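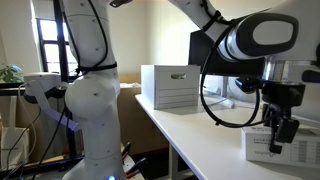
Can a robot tidy a shelf yet? I went to find out

Mar 26, 2021

I've been promised a robot that does my chores since I was a kid, and I'm still the one who puts the groceries away. So when Filipa Brandão offered to let me come and watch her team at Esero try to teach a pair of robot arms to do the boring stuff, I cleared my afternoon and brought snacks.

Esero is a small outfit upstairs from the old Olgate print works, and what they want to know is pretty simple. Could a machine take over the little jobs that eat up the day in a shop or a home? Picking a box up off a table, finding a spot for it on a shelf, getting it in there without knocking everything else over. You and I do that while talking on the phone. (I do it while talking on the phone and eating toast, which may explain my shelves.)

Well, the answer I came home with is "sort of, slowly."

The good news first! Lifting a plain cardboard box off a clear table is pretty much a solved problem for them. Filipa told me the arms now get that one right so often that she's stopped keeping score. I watched a bunch of tries and it was weirdly soothing, like watching somebody very careful do the dishes. The arm comes down, the fingers close, up goes the box.

Shelves are another story. A shelf has a top and a back and sides, and the fingers have to get in between all of that along with whatever they're carrying. It also has other people's stuff on it. Esero has logged 459 shelf tries since August, and Filipa says the ones that go wrong nearly all go wrong in the last inch or two, when the box has to slide in next to something that's already there.

"On a table you can be a little bit off and get away with it," she told me. "On a shelf you bump the edge and you have to start over."

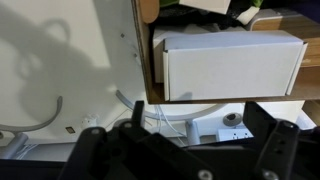

Then there's the soft and floppy stuff, and the black stuff, and anything crumpled. I never thought of crumpled paper as a hard thing to pick up, but it never has the same shape twice, so there's no good place to teach the machine to grab. Cables are worse. Filipa pulled a face when I asked about cables - they slide, they snag, and they're usually attached to something you'd rather not drag onto the floor.

Speed is the other big one. I timed a single box going from table to shelf at 23 seconds, and that was a good run. I could have done it in 4, and I am not a fast person. For a family at home that might be fine, if you just set it going and leave for work. For a store that has a truck to unload before opening, it's a lot harder to make the numbers work.

That hasn't stopped stores from being curious. Mota, the housewares shop down by the bus station, has asked to try a setup in its stockroom for 6 weeks, mostly for putting returned boxes back where they belong. The manager there told me she doesn't expect it to replace anybody. She'd just love to come in every morning and find the returns shelf already done. Same here, ma'am.

And a rival company, Triden, has been saying it'll have a laundry-folding machine ready for apartments soon. I asked Filipa what she thought of that and she laughed for a good while, then said she wished them luck and that she'd buy one. Towels she can believe. Fitted sheets, no.

So would I want one of these in my house right now? Not for the price (she wouldn't give me a figure, but she did look at my shoes before saying it was "a lot"). My closet would eat a robot arm alive. But I did catch myself rooting for the thing every time it got near a shelf, and when one box finally went in straight I clapped, by myself, in a room full of people who see this every day.

The Mota trial still needs a start date. Filipa has said I can come back and watch that too, so I'll report in once the first returns go up. If you've got a chore you'd like me to suggest to the team, leave it in the comments - somebody has already asked for litter boxes, and I passed it along.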